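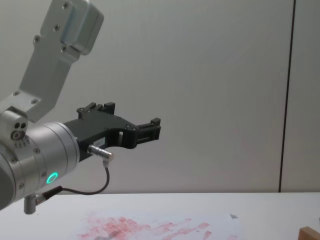 A white tabletop against the pale gray wall of the second-floor workroom at Mallbridge.

The second-floor workroom at the Mallbridge building will return to its regular schedule in January, the Narkomness Institute has announced. The room was closed in the fall for repainting and the replacement of its work surfaces.

The walls have been finished in pale gray, and the old brown tables have given way to white ones. The Institute ordered 17 tables in all for the building, with the remainder assigned to the two seminar rooms on the floor above. Furniture and installation were handled by Chow, a local supplier.

"The former surfaces were stained and difficult to clean, and the lighting made the problem worse," said Soledad Villanueva, director of facilities. "Staff had asked for a lighter room for several years."

Work on the floor covering is not yet complete. A section of 91 square feet near the east door remains to be laid, and that entrance will stay closed until the contractor has finished – users are asked to enter from the main corridor.

Almost 400 people are registered to use the Mallbridge rooms. Existing registrations remain valid and do not need to be renewed. Reservations may be made at the front desk until 4 p.m. on the day before use, according to Wen-hsiung Lam of the scheduling office.

Users are reminded that cutting mats must be placed under knives and that solvents are not permitted on the new tables. Marks or damage should be reported to the front desk.

The Institute's rooms at Flavbridge are not affected.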